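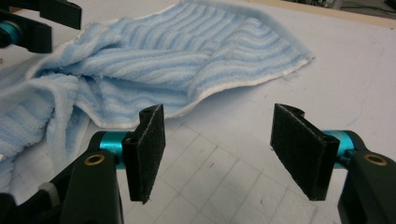
Norkside Appliance Support
Ticket 396
Product: Duvden front-loading washer, 2835 cycles on the counter
Site: Guvcombe, laundry room on the ground floor
Subject: Washer stops in the last rinse, towels keep detergent
Status: Closed

Customer message

Good morning,

I write to you about our Duvden washer, which we use mainly for towels and cleaning cloths. For two weeks now it stops in the last rinse. The drum stands still, the door stays locked, and the display shows a remaining time of 17 minutes that does not go down anymore. If I switch the machine off and start only the spin program, it finishes normally and I can open the door.

The towels then feel a little stiff, and when I put one in a bowl of clean water the water becomes cloudy. I suppose this is detergent. We use the Thygesen liquid, the same as last year, and I have not changed the dose.

What I have tried already:

Cleaned the filter behind the small door at the bottom. There was some lint, not much.
Cleaned the detergent drawer with warm water and a brush.
Checked that the tap is fully open.
Washed a half load instead of a full load. Same result.

No error code is shown, only the time that does not move. Please tell me what I should check next.

Reply from support

Thank you for the clear report. When the time stops in a rinse and there is no code, the machine is usually waiting for the water level. Please do the following and write to us what you find.

1. Close the tap, unscrew the inlet hose from the back of the washer and look at the small screen inside the connection. Rinse it if it is dirty.
2. Open the service menu (hold Start and Temperature together until the display blinks) and note the value on the line Level while the drum is empty.
3. Run one short cotton program with a few towels and no detergent. Note the Level value again when the machine stops.

Please also check the care label of the towels. Microfiber should be washed without fabric softener, and it needs less detergent than cotton.

Customer message

I did the steps in the evening.

Step 1. The screen was covered with a thin gray layer, like fine sand. I cleaned it with an old toothbrush and put it back. The connection does not leak.

Step 2. Level with empty drum: 0.

Step 3. The machine stopped again, at the same place. Level jumped to 255 and stayed there. I repeated the program and the value was again 255. During the first wash it looked normal, it went up slowly and then down.

We do not use softener. I must admit that I have treated our blue striped microfiber towels like the cotton ones until now, with the full cap of Thygesen. I will reduce it.
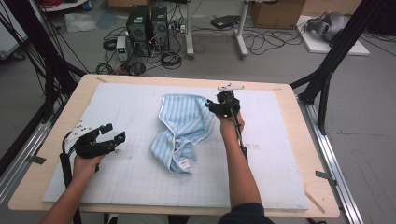

Reply from support

The value 255 means that the control board has no valid reading. The sensor itself is probably fine, as it works in the first part of the program. Most often the thin air hose between the tub and the sensor is loose or has residue in it.

Please unplug the washer, take off the top cover (two screws at the back) and follow the thin hose from the sensor down to the tub. Pull it off at both ends, blow through it gently, and press it firmly back on. Do not blow into the sensor.

Customer message

The hose was the problem — or one of the problems. At the lower end there was a soft white plug, I think old detergent. I rinsed the hose, let it dry overnight and mounted it again. The lower clip was also not closed completely, so I closed it with pliers.

Since then I have run five programs, all to the end. The highest Level value I saw was 96. With half a cap of detergent the water in my bowl stays almost clear.

One question is left. Is it useful to run an empty hot program from time to time, and how often?

Reply from support

Yes, once a month at the highest temperature, without laundry. Clean the inlet screen at the same time if your water carries sand. We close the ticket now. You can reopen it by answering this message.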